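Do I need to pay the bag fee on curbside pickup?

Drolton
Hi everyone! My grocery store in Stilcombe started charging for bags in October, and now every pickup order gets split into far more bags than I'd ever use myself – chips and snacks all on their own. Last week the fee was 77 cents. Can I ask them to skip the bags?
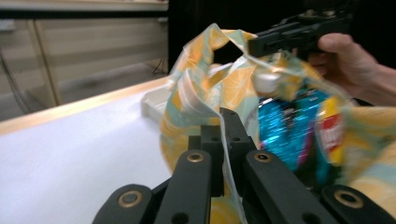 Kanora wrote back that most stores have a "no bags" box at checkout, though it hides under the substitutions. Bring a crate and be patient with the kids loading, they're lovely but rushed!

Ansari
mine just charges it anyway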